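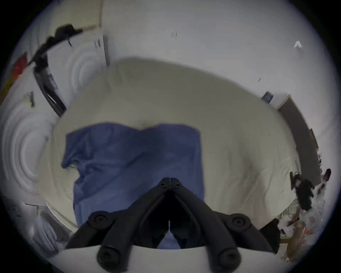 Does the two-gripper cloth policy need wrist force data to keep the top edge from going slack?

Less than we assumed. Sag measured from the head view gets us most of the way, and the force channel mostly gets us another cable to blame.

**Thursday, after lunch**

Reran the Trandura set with the force channel zeroed. 3,066 episodes, same split, same seed, same config file I swore I'd clean up in March. Held-out error on jaw spacing barely moved. Spent an hour assuming I had zeroed the wrong column, then checked, and I had zeroed the right one. Annoying in a new way.

Labeling for sag is crude: mark the two pinch points, join them with a straight line, take the biggest drop from the line to the cloth edge, divide by the distance between pinches. Works fine when the cloth is up by both top corners and the edge dips between them like this. Falls apart on one-corner grabs, where there is no line and the script cheerfully returns zero (perfect tension! well done!). Those get masked now.

Bandness wants the stream at 60 Hz. Clodow's loader drops frames above 30 and keeps the news to itself, so compare timestamps before trusting anything fast. Lost 700 episodes' worth of alignment to that last time.
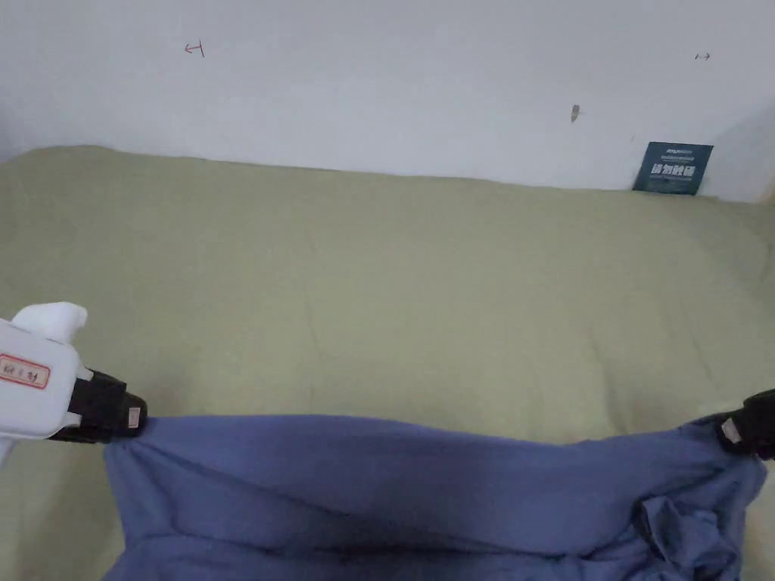
## Still open

- Bunched fabric low on the cloth pulls the sag point sideways. Try fitting a curve to the top edge only.
- Lã run: same weights, 2 seeds. If they disagree, I don't want to hear about it until Friday – fine, put it in the log.
- Normalize by cloth width? Needs the width. Somebody has the tape measure.
- Put the force channel back before the next export. The checkpoint still expects it, useful or otherwise.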